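Search this site
Enter keywords

Controls and Panels, Week 2 handout
Thu 29 August

1. What a control is supposed to tell you

The set text claims that a good control "explains itself". I would like you to doubt this. A round button says that it can be pressed and very little more. Colour is usually brought in to fill the gap, and the Tutow notes go as far as saying that red means stop to everyone. It doesn't. Red is also the colour of a hot tap, a test lead and half the toys in any shop.

2. Claims to be wary of

- "Users learn the layout in one go." The Vusport survey had 474 replies and asked people whether they had learned it. It never checked.
- "A toggle shows its own state." Only if you know which way is on, and British and American wall switches disagree.
- "Numbers make a knob precise." They make it look precise. Whether the pointer lands in the same spot each time is another matter.
- "Rated for 1000 presses." Pressed by whom, and how hard? Pirkadska's leaflet is silent.

3. Grouping

Task boxes put several sorts of control side by side, one sort to a section. On the teal and grey one there are four coloured buttons set in a diamond, then two metal toggles with a single "On" printed by them, then a numbered knob with the test leads behind. Ask yourself what that one word belongs to — either switch, or both — before you call the labelling clear.

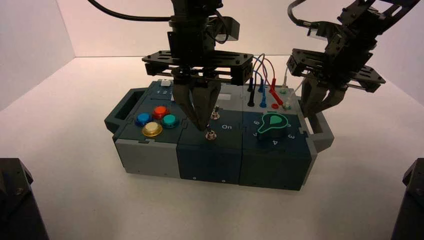

4. For the seminar

Read the Xolalpa chapter, up to page 50 and no further. Bring one control from home that you think is badly labelled, or a sketch of it if it is fixed to the wall. Write down what you expect each part to do before you touch it. Guesses written afterwards will not be marked.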